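Ticket: Workstation gives beep code and no picture after cleaning
Opened by: Rigoberto Gallegos, Hemmont office
Date: 2024-07-28
Status: waiting for reply

Good morning,

I write about the desktop workstation from the drawing room, label Joubert 2. It was bought in January from Trerkley as a used machine, with a 650 watt power supply according to the invoice. Until last week it worked without problems. Then I cleaned it inside, and since then it starts, the fans are turning, it beeps two times and the screen stays black.

What I tried until now:

I changed the monitor cable and the monitor. No difference.
I left the power cord out for 20 minutes and started again. No difference.
I laid the case on its side and took off the plastic shroud, so that I can reach the board better.

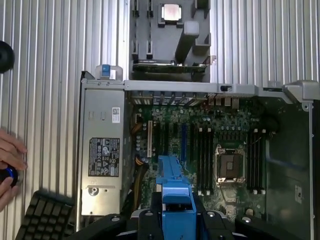

Case open, shroud put behind it. Power supply on the left.

After this I pushed again the small white plug near the power supply, where the orange and yellow cables come down. It did not move further, so I believe it was already in its place. I did not touch the expansion slots. On this type the shroud must be back before a long test, therefore I kept each start under 60 seconds.

The next suspects for me are the memory and the processor. Your guide from Meltska says to test with one module only, but it does not say which slot is the first.

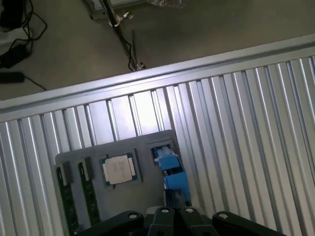 My question is about the order of testing. I would like to try one module, then the other, and leave the processor for last. I keep such parts in a grey tray, the two modules standing in their slots and the processor lying flat beside them with the metal side up, and I would prefer to move it as few times as possible. Is it correct to do the memory first? And do I need new thermal paste each time when the cooler was lifted?

I can test again tomorrow after lunch, it takes me roughly two hours. Please write the slot number in your answer.

Kind regards,
Rigoberto Gallegos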